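Skelutico Freestanding Washbasins
Set-up and Care Guide
Section 4: Standing the basin, first cleaning and showroom use

This section applies to both stand types, the closed base and the slatted rack. Read Section 3 (Unpacking) first. If the basin will be connected to water, a plumber should do Section 5 after you finish here.

Before you start

The floor must be hard and level. Tile, concrete and polished stone are all suitable. Carpet is not. Let a basin that was stored in a cold warehouse come up to room temperature before you clean it.

You will need:
a spirit level
the felt pads from accessory bag 2
two soft cloths
a bucket of lukewarm water
a mild liquid bathroom cleaner with a screw cap or flip cap
work gloves with a rubber palm

CAUTION: The basin is heavy and the glaze is slippery when wet. Two people must lift it. Do not lift by the faucet or by the rim at the drain side.

4.1 Placing the stand

1. Put the stand where the basin will be used or shown. Leave 17 inches clear on the side where people will stand.
2. Turn the stand on its side and press one felt pad onto each foot. On polished stone the pads are required.
3. Set the stand upright and lay the level across the top, first left to right, then front to back.
4. If the stand rocks, turn the adjusting screw in the short foot until it stops rocking. Check the level again.

Note: The slatted rack has no adjusting screws. Use the plastic shims from the same bag.

4.2 Placing the basin

1. Check that the top of the stand is free of grit. A single grain can chip the underside.
2. With one person at each end, lower the basin straight down. Do not slide it into place.
3. Look along each side. The overhang should be the same left and right.
4. Press down lightly on each corner in turn. If a corner moves, lift the basin off and go back to 4.1, step 3.

Note: The basin may be set at an angle to the wall. This does not affect the stand.

4.3 First cleaning

1. Peel off the protective film, starting at the drain. Remove any film left under the faucet handle.
2. Wipe out the packing dust with a dry cloth. Do not rinse the basin until the drain is connected.
3. Dampen the second cloth, put a little cleaner on it and wipe the bowl from the rim down toward the drain.
4. Wipe the metal drain ring last, then dry it. Cleaner left on the ring will leave a dull mark.
5. Wipe everything once more with clean water and dry with a fresh part of the cloth.

CAUTION: Never use scouring powder, steel wool or any cleaner containing hydrofluoric acid. Damage to the glaze from these is not covered.

Basins with a veined marble pattern are cleaned the same way. The pattern is under the glaze and will not rub off.

4.4 Several basins in one room

Stores and sample rooms often stand several models together. Leave enough room between them to reach every rim with a cloth. Keep chairs with casters a step away from the stands, and move them before cleaning.

Note: Write the model number on the label under the rim. For replacement drains and pads, quote part 1341 and contact our Bratham office, attention Iman Tazi.

4.5 Keeping the rim clear

The rim is for nothing but the faucet, and small hard objects should come off it before you wipe. Go around the whole edge of each basin, including the corners farthest from you. On the white basin in front, a blue cap has been set on the corner of the rim, and a blue bottle is lying near the opposite edge; put both away before you start. On the basin behind it, lift off the black power adapter together with its cord, and keep it away from the damp cloth. Clean the front basin first and then the one on the slatted rack.

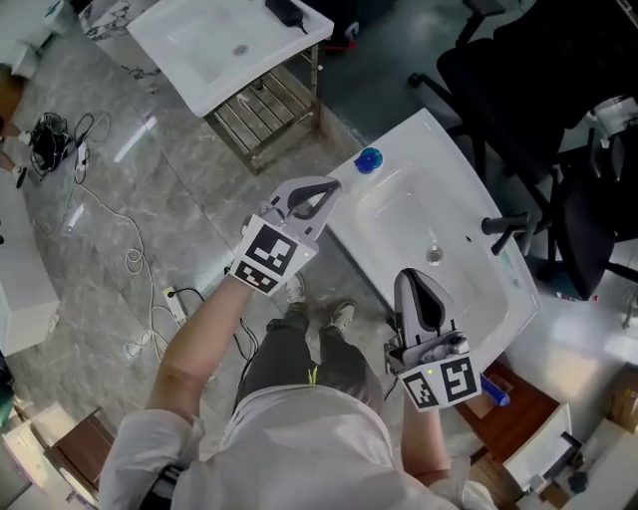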